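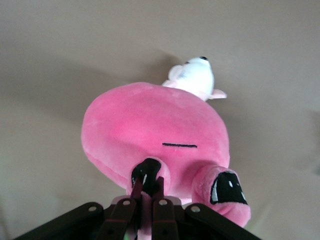 The Flitix two-arm kit is a bench-top handling system that you can rent or buy from Grusora. The questions on this page are the ones our sales desk gets most often. Many of them are about soft goods, and plush toys in particular. A pink toy with short legs and shiny black tips can be picked up by one of those legs between the two fingers, and a lot of buyers want to know what else the grippers can manage.

What comes in the kit?

Two arms, two grippers with parallel fingers, a camera for each wrist, a fixed camera for the table, the controller and the cables. The table is sold separately. If you already have a sturdy one, send us a drawing and we will tell you if the arms can be mounted on it.

Do I need to program it?

No. You guide the arms through a task by hand and the Jindix software records it. Most simple tasks need up to 50 recordings before the system can try them alone. Harder ones need more, and we will say so before you sign anything.

Can both arms hold the same item?

Yes. This is a setting called Shared Hold, and it is off by default. Turn it on under Task > Arms. It is useful for wide or floppy items that sag when they are lifted from one side.

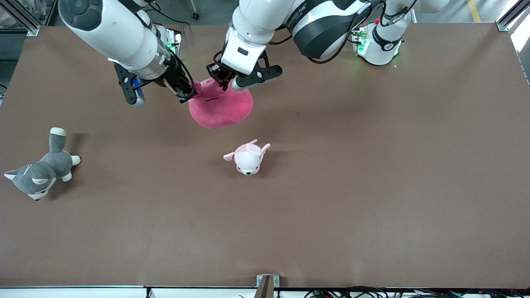
With Shared Hold on, the arms move more slowly and keep a fixed distance between the grippers. You can change that distance, but do it in small steps. Fabric that is pulled too tight can slip out of the fingers.

Will the grippers damage fabric?

We have not had complaints about short-pile plush or cotton. Loose knits can snag. Order the Ursu finger covers if you handle knits or anything with long fibers. They come in packs of 4.

How long does setup take?

Plan on 2 days with our technician on site. Training for your staff is on day 3 and is included in the purchase price. Renters pay for it separately.

Can I try it before I order?

Yes, send us a box of your own items and we will run them at our shop. Write to Cinzia Mancuso in customer support, and list the items you are sending - we return everything, but it helps to have the list.

Last updated 05/04/2019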